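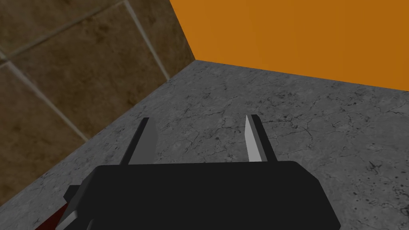
Records are heavier than most people expect, so work out where the shelf is going before you worry about sleeves or cleaning. I weighed a packed crate of 80 LPs on the bathroom scales and it came to 19 kilograms, and a full shelving unit holds a lot more than one crate. A corner of a room with bare floor, as in the picture, is a good place to start. Carpet lets a loaded shelf lean forward over time, and a corner gives you two walls to fix to. Keep it away from heating vents and out of direct sun. If one of the walls is an outside wall, leave a gap of a few centimetres behind the shelf for air.

Shelving

Stand records upright. Leaning them at an angle warps them slowly, and stacking them flat leaves ring wear on the covers. Put a divider every 30 centimetres or so, or use a cube unit where the sides do the same job. They should be snug enough to stay upright and loose enough that you can pull one out with two fingers. If you have to tug, move a few to the next cube.

Fix the unit to the wall with brackets into the studs. Gilles Langlois had a tall pine bookcase come away from a plaster wall in Skirdale because it was only held by plastic plugs. He lost a lot of his French pop 45s and all of the skirting board on that side.

Check the depth of the shelf before buying. An LP cover is a bit over 31 centimetres square, and plenty of ordinary bookcases are shallower than that. A small overhang does no harm on a high shelf but the lower ones get kicked and vacuumed into.

Sleeves

Old paper inners shed dust and scuff the record each time it goes in and out. Replace them with poly-lined paper or plain rice paper style ones. Keep the original if it has lyrics or printing on it and slide it in behind the new one.

For outer sleeves, go for polypropylene or polyethylene. Don't use soft PVC. It can go cloudy and leave a haze on the vinyl that doesn't wash off. If you have bought a collection that's already in thick, tacky plastic, take it all off and throw it out.

Put the inner sleeve in with its opening facing up, so the record can't roll out when you tip the cover.

Dry cleaning

A carbon fibre brush is enough for most records in good order. Let the record turn on the platter, rest the brush lightly across the grooves for a couple of turns, then draw it slowly off towards the edge. Clean the brush on its own handle or guard. Don't wipe it with your fingers, as the oil goes straight back onto the next record.

Wet cleaning at the sink

Cover the label first. You can buy a clamp for it, or cut two discs from a plastic lid and hold them on with a bolt, two rubber washers and a wing nut through the middle hole. Wakana Higuchi made hers from an ice cream tub and has used it for years.

Mix a litre of distilled water with two drops of plain dish soap, no colour or scent if you can get it. Wet a clean microfibre cloth or a soft velvet pad, and go round with the grooves, never across them. Do both sides. Rinse with more distilled water, pat off the drips with a dry cloth, and stand the record in a clean dish rack until it's dry all the way through. I leave mine overnight. Always put a washed record into a new inner, or you've wasted your time.

Tap water is fine in some towns and terrible in others. Ours in Desasham leaves white spots on the kettle, so I don't let it near anything I want to play.

Don't use alcohol on shellac 78s. It attacks the surface. Barely damp cloth, dry straight away, and leave it at that.

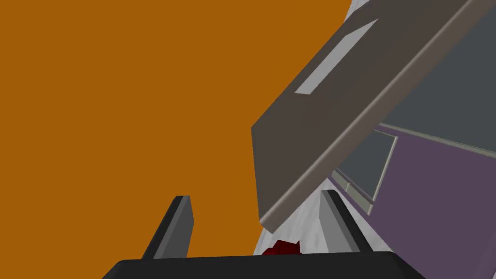

Can a warped record be flattened at home?

Mild warps sometimes come down a little if you put the record in a clean inner sleeve between two sheets of thick glass, lay some heavy books on top and leave it in a warm room for several weeks. Take the record out of its cover first. Don't use the oven, whatever you have read, as the grooves can be ruined well before the record looks any different. If it plays without skipping, I would leave it alone.

Smells and mould

Records from a basement or shed often smell musty, and it's nearly always the cardboard. Open the covers a little and stand them in a dry, airy room out of the sun for a week. If that isn't enough, seal them in a tub with an open dish of baking soda in one corner, and keep the powder well clear of the vinyl itself.

Mould on the vinyl looks like pale freckles and usually comes off with the sink method. Mould on the cover is harder. Brush it off outdoors with a dry soft brush and wear a mask. Keep that record apart from the others until you're sure it has stopped.

Price stickers

Warm the sticker with a hair dryer on low, and lift one edge with a fingernail. Go slowly and pull flat against the cover, not up. Glossy covers can take a tiny amount of lighter fluid on a cotton bud for the leftover glue. On matt or textured covers leave the glue where it is, because the fluid stains. Nathalie Robichaud leaves all her stickers on and says she likes knowing what she paid.

Keeping a list

Start a list before you think you need one. Fumiko Sugawara's runs to 2,868 entries on a plain spreadsheet with artist, title, label, catalogue number and shelf. She adds the new ones on a Wednesday night, and she takes a copy on her phone when she goes through the bins, which has cut down on doubles.

File by surname, put compilations at the end, and keep the singles in their own boxes. Keep a copy of the list somewhere other than the house, and send one to your insurer if they ask for it.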